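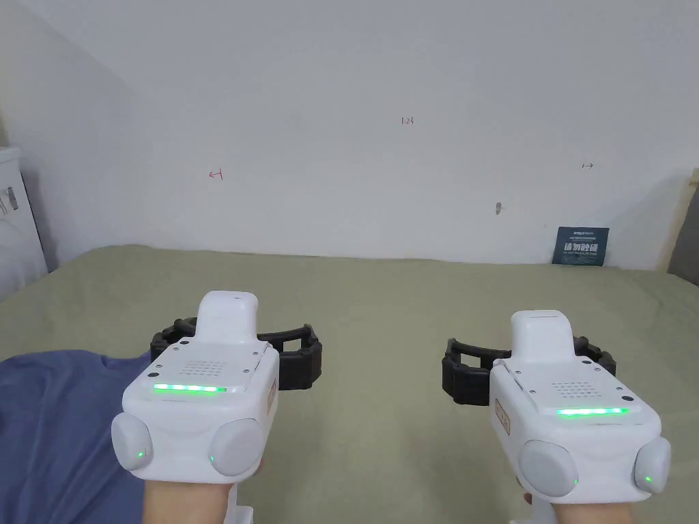 Bed-making robot is still waiting for its first full shift

By Giorgia Fontana
09/04/2025

A robot that was meant to be making beds and folding washing at a guest house in Forkville by now will not start work until June at the earliest, and even then it will have a person standing next to it.

Braler, the firm behind the machine, had said its Pumaveck system would be ready to take over "the soft jobs" this spring. Sheets, towels, pillowcases, the clothes that guests leave in a heap. In results shared with its trial partners this week, the company says Pumaveck was given 411 goes at picking up a piece of cloth, opening it out and folding it flat. It got through 40 of them without a human hand on the cloth.

Braler calls this "a strong early signal". The people who would have to work with it sound less sure.

"I can't put a guest in a room with a sheet that's nearly on," said Lakshmi D'Souza, who manages the Derese guest house, where the trial is due to take place. "They tell me it's learning. Fine. My staff learned in a morning, and they do stairs."

Done by hand, for now

Much of the work behind Pumaveck is being done by people. Staff hold a gripper in each hand and do the chore themselves, over and over, with the tools standing in for fingers. The recordings are then fed to the software, which is supposed to pick up the knack.

It is a sensible enough way to go about it, and plenty of others in the field are doing much the same. It does mean that when you see a gripper above a bed with a bit of blue cloth on it, there may well be somebody's wrist at the other end. Braler's sales leaflet is quiet on that point. The word "autonomous" is on the front page and the word "operator" is not in it at all.

Helmut Reinholz, who leads the training work at Braler, did not argue when this was put to him. "Yes, people are doing the task at this stage," he said. "You have to show the machine what good looks like. Cloth is hard. A box is the same box every time you see it, and a shirt is a new shape every time you put it down."

He would not say how many more hours of showing will be needed. Asked whether more recordings would fix the folding, he said he expected they would, and that it was too soon to put a date on it.

That has been the answer for some time. Machines that fold clothes have been promised to shops and households for years, and several have been shown off on stages doing one shirt, very slowly, under good light. The laundry basket at home is still emptied by whoever gives in first.

Meenakshi Venkataraman, who spent her working life running hospital laundries and now advises care homes on theirs, has seen the Braler results and was not won over. The big flatwork machines in a commercial laundry, she pointed out, already iron and fold sheets at great speed, as long as a person feeds in the corners. "The corner is the job," she said. "Finding it, I mean, in a wet pile. If they can find me a corner I'll come and look. Folding a thing that's already been laid out on a nice clear bed – well, my grandson can do that."

She also wondered about the time taken. According to Braler, the robot needs 5 minutes for a single item when it does finish one. A room at Derese is turned round, bathroom and all, by a team of 2 before the robot would have got through a modest stack of towels.

Reinholz said speed "comes last" and that a slow robot could work at night. D'Souza said guests sleep at night.

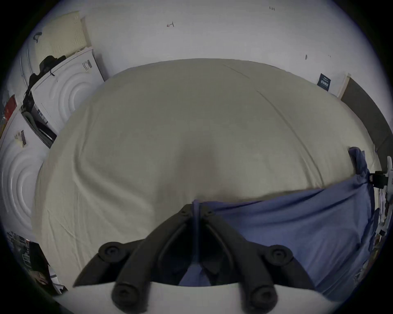 What the trial will test

The June trial has been cut back from the first plan. Pumaveck will not strip beds, and it will not load or empty the washing machines, though both were on the list when the guest house signed up. It will be asked to fold towels and pillowcases that have been dried and brought to it, and to pull a bottom sheet straight on a bed that a person has already made.

A member of Braler's staff will be present throughout and can stop the arms or move the cloth. Items rescued in this way will be marked as "assisted". Whether assisted items go into the headline figure has not been settled, and it ought to be before anyone prints one. A robot that is helped often enough will always look good on paper.

The guest house is paying nothing for the trial. D'Souza said she had been given a price for afterwards and had laughed, though she did not want to repeat it while talks were going on. No jobs at Derese depend on the outcome, she added, and she has told the housekeepers so in writing.

One of them, Dima Zoubi, has tried the hand-held grippers for an afternoon at Braler's invitation. She found them odd at first and then rather tiring. "You can't feel the cloth," she said. "With my fingers I know if I've got one layer or two. With that you have to look all the time." She managed a decent fold in the end but would not fancy a whole day of it.

It is a useful remark. If a woman who has handled bed linen for most of her life slows down when she is given the robot's hands, a good part of the trouble may lie in the hands, and no amount of extra recordings will put feeling into them. Reinholz said a version with touch sensing was being looked at. He did not have one to show.

Braler says it still expects to have paying customers for Pumaveck next year, starting with small hotels and moving on to private homes. It has not said which chores it would promise to a household. Results from the Derese trial are to be shared with partners first, and the firm has not decided if they will be made public.

In the meantime the guest house is advertising for a part-time housekeeper, mornings only.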